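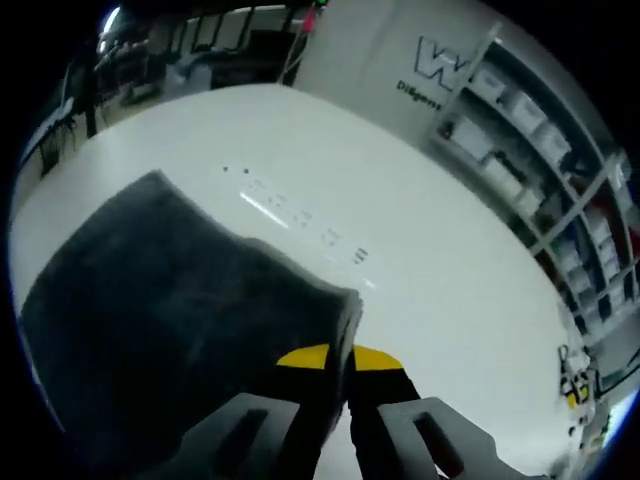
4.2 Equipment Planning and the Price of Fingertips

Figure 3. Cloth task, hand-held gripper closed on a folded edge of dark fabric at the tabletop station.

Our budget was drawn up in October, on the sensible theory that arms are expensive and everything else is change. The theory lasted until the first supply order. Hand-held grippers of the kind in Figure 3 were chosen for the cloth tasks so that recording could begin before any arm had been delivered, and the plan allowed for 2 of them, with 15 spare fingertip pieces between them. Fingertips had been filed under office supplies, next to the staples.

Cloth is cheap to buy and costly to work with. A folded edge has to pass between the tips without bunching, and a worn tip lets the upper layer slide while holding the lower one. We therefore moved tips to their own line and set a replacement rule of 100 grasping sessions per pair. Dorian Marty argued for a longer interval and was given the oldest pair to use until he changed his mind.

Quotes were requested from Guvberg and Vurska. Guvberg was cheaper per gripper but sold tips only as part of a service plan, a model familiar to anyone who has owned a printer. Vurska sold tips singly and answered email, including once on a Sunday. We ordered from Vurska.

Three costs were missing from the original sheet and should be in anyone else's: storage for the objects being handled, cabling, and table space. The last is easy to overlook, as tables look free once they are in the building. Each station ties one up for the length of the project - ours was planned at five months - and the department does notice.

The arm purchase itself, which took up most of our meetings, came in on budget and is covered in Section 4.3.

Related items
Mughal and Gilbert, Leasing or Buying Small Arms for Teaching Labs
Roussel, A., Consumables in Fabric Handling: A Cost Log
Jurnuvix Workshop Notes, Planning Shared Bench Space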